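Progress report, 1st November. Project: Seltelgate, a small tool that caches build dependencies so CI dosen't download everything again on every push.

**Done so far**

- Cache keys from the lockfile hash. Works.
- Ran it on the Plultico repo, 147 packages. Cold build 500 seconds, warm build 28.
- Eviction: oldest first. Crude but fine for now.

**Problems**

Two jobs writing the same key at once. Got half-written archives, and then the next build picks them up and dies. Fixed with write to temp file then rename. Lost most of a week on that. Also Windows paths, still broken, skipping it.

Test suite is thin. Mostly the hashing part, nothing on the network code yet.
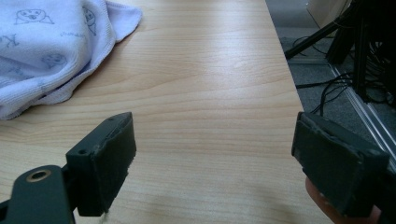

Mocking the server is next, then retry on timeouts. After that the config file, which right now is 2,590 lines of JSON becuase every package gets its own entry. Needs to shrink before the January demo.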